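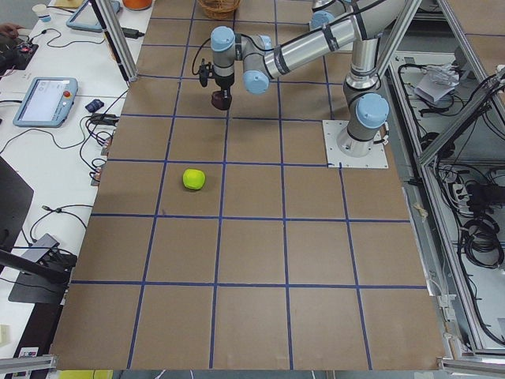
A green ball on a grid of squares marked out in blue tape.

The Day Is Not Made of Boxes

By Vesna Vukčević
April 1, 2024

My sister-in-law gave me a planner in December. It is made by Skivier, it has a cloth cover and two ribbons, and every page is a grid. Each square is half an hour. You are supposed to sit down the night before and fill in every square between waking up and going to bed, and then the next day you are supposed to do what the squares say.

I filled it in for eleven weeks, which I mention because people who sell this sort of thing like to say that critics haven't given it a fair try. I gave it a fair try. I bought the pens.

The idea goes by several names. Time blocking is the most common one. The claim is that a to-do list is only a pile of wishes, and that a task becomes real when it has been given a place in the day. Put "call the dentist" on a list and it will sit there until your teeth fall out. Put it in the 10:30 square and you will call the dentist at 10:30. There is something to this. I called the dentist at 10:30. I was on hold until 10:50, and the dentist's office then told me that the person who does the scheduling comes in at noon.

Now look at what the planner wants me to do about that. The noon square already says lunch. The 12:30 square says "budget report," and the report has four squares in a row because the little booklet that comes with the planner warns against splitting up what it calls deep work. So the dentist can go at 2:30, where "email" is, and email can go at 4, where I had written "think about Gostbridge trip," and thinking about the Gostbridge trip can go nowhere, or into the evening, where it will be done badly by a tired person. I have now spent ten minutes with an eraser. There is no square for that.

The booklet has an answer. It says to leave buffer blocks. I left buffer blocks. A buffer block is an empty square that you are allowed to feel good about, and for a week or so I did, until I noticed that what I had made was a page with some things written on it and some space in between. I had one of those before. It cost a lot less.

I don't want to be unfair to the people this works for. Uzma Yousafzai, whose desk faces mine, has blocked out her days for years and she is the most reliable person in our office. When she says she'll have something by three, she has it by three. She was kind enough to go over my pages with me, and her advice was good: fewer tasks, longer squares, nothing important after four. But I watched her for a while after that, with my new interest in the subject, and what I saw was a woman who would be reliable with a crayon and the back of a receipt. She was on time before she owned a planner. She told me so herself. She likes the grid the way some people like ironing.

That's my first complaint about nearly all the advice in this area. It is written by people who were already good at the thing. They look around for the cause of their success, and the planner is lying there on the desk, so the planner gets the credit. Someone who wakes at five with a clear head and a strong wish to answer letters will have a fine day under any system you hand her. Whether the system does anything for the rest of us is a separate question, and I have yet to see a planner company in a hurry to ask it.

What they offer in place of an answer is numbers. The phone version of all this, or the one my employer paid for, is called Visus. It colors in your squares as you finish them. At the end of the week it sends you a summary. Mine told me I had reached 310 focused minutes in one week and 300 the next, with a small downward arrow next to the second figure and a note suggesting that I reflect on what had changed.

I did reflect. What had changed, as far as I could work out, was ten minutes. Perhaps I stood at the window longer. Perhaps I tapped the button late, and in that case nothing had changed at all except when I tapped a button. The app can't tell the difference between those, and it has no idea whether the 310 minutes were any good. I know a little about that, having been there. A good part of them went into a set of slides that were shown to no one.

I asked around the office and found that several of my coworkers had taken to tapping the button when they sat down and again when they got up, whatever happened in the middle. Their summaries were excellent. One of them had a streak going. I don't blame them a bit. When a number is easy to raise and hard to check, people will raise it, and the manager who reads the number will be pleased, and the work will go on at whatever speed it was going before.

My second complaint is harder to put into words, and it has to do with what kinds of things fit in a square. A phone call fits. A report fits if you're generous. Going to the store fits. But a great deal of what I'd call my life has never had clear edges. I talk to my neighbor over the fence, sometimes for two minutes and sometimes until the streetlights come on. I read half a book, put it down, and pick it up in a different month. My son asks the questions he really wants answered when I am looking for my keys. I tried to plan for that. I wrote "time with Luka" in the 6:30 square and we sat at the kitchen table and looked at each other. He asked if he was in trouble.

You can say, and the booklet does say, that the grid is only there to protect this kind of thing by getting the chores under control. I believed that for about a month. What I found was that the grid had an opinion of its own. A thing with a square looked like a commitment, and a thing without one looked like an interruption. I caught myself being short with the neighbor because I was half a square late for folding towels. The towels did not mind. I had never once, in the forty-six years before I owned that planner, been late for towels.

There is an old café in my part of town, Rana, where I used to go with a notebook when I was stuck on something. I would order, look at the street, and write down whatever came. Some days nothing came. During the planner weeks I gave Rana a place on the page: 9 to 10, "ideas." I don't think I had one. I spent the hour checking how much of the hour was left. When I went back without the planner, I had no great flash of insight either, I should say. I had a cheese roll. But I stayed until I was done, and I knew when that was without looking.

Defenders of the method will tell me I was doing it wrong, and here I get a little impatient. It's the one reply that works for every system ever sold. The diet failed since you cheated, the budget failed since you bought shoes, the grid failed since you treated it as a rule when it was meant as a guide. Fine. But if it is only a guide, then I'd like the booklet to stop telling me that each unplanned hour is an hour given away. And if it is a rule, I'd like to see it survive one morning with a broken water heater. It keeps changing from one to the other depending on who is complaining.

I went looking for better evidence than my own bad temper. I read the reviews of my planner on the seller's page, of which there were 873 on the evening I looked, and I read far more of them than any sensible person would. The five-star ones had something in common. A great many had been written in the first days. "So excited to start!" "Just arrived and it's beautiful." It is beautiful. I would have written the same thing in the first week of January, and I would have meant it. I saw very few that began, "I am now on the last page."

I don't think that's a scandal. I think it tells us what's being bought. An empty grid is a lovely thing to own. Every square could be anything, and the person who is going to fill them in is someone calmer than you, who stretches in the mornings. You get to spend an evening as her. That might be worth the price of a cloth-covered book, and if Skivier put it that way on the wrapper I'd have no quarrel with them.

What I'd ask for is some modesty about the rest. Some tasks need a time and should have one. Write down the dentist. Write down the train. If you have a big piece of work that scares you, it probably does help to mark off a morning for it and tell people to go away. People were doing that long before there was a booklet, and it takes up one line on a wall calendar. The leap from there to "every half hour should have a name" is a long one, and I haven't heard a good argument for making it. I have mostly heard that busy people do it, and busy people do all kinds of things.

Uzma still thinks I quit too early. She says the twelfth week is when it starts to feel natural, and she may be right, though I notice that in my fifth week she said it was the sixth. She has asked if she can have the unused part of the book. I've told her yes, once I find it. I believe it's under the phone books in the hall, with one of the ribbons sticking out at a page where I had planned, from 7 to 7:30, to relax.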